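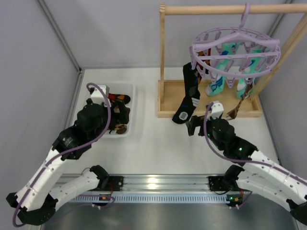

**Sock drying at Womevden: what changes in October**

The laundry room is moving all socks off the line and onto round clip hangers. The line was taking up most of one wall, and small things kept dropping behind the radiator. Meenakshi Kaimal tried the hangers for 4 weeks on the upper floor and got through 148 socks without losing one, so the rest of the building will follow.

Please do the following:

- Put damp socks in the shallow plastic bin, unrolled. Bunched socks stay wet in the toe.
- Clip each sock by the cuff, one to a clip.
- Hang long socks toward the outside so the feet don't rest on anything.
- Keep pairs on neighboring clips if you can. It saves time when folding.

Hold the rim with one hand while you clip with the other - the ring swings when one side is heavier.

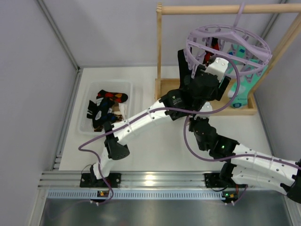 Thin socks are usually dry by the next morning. Wool takes longer, almost 40 hours in the back room, and should not be moved next to the heater. Anything still on a clip on Sunday evening goes into the singles basket by the door.

The basket currently holds 52 socks, most of them black. Take a look before buying new ones.

Spare clips are in the drawer under the iron. If a clip breaks, leave the pieces there too - the Clesteck ones can be snapped back together. Questions about hangers or bins go to Meenakshi.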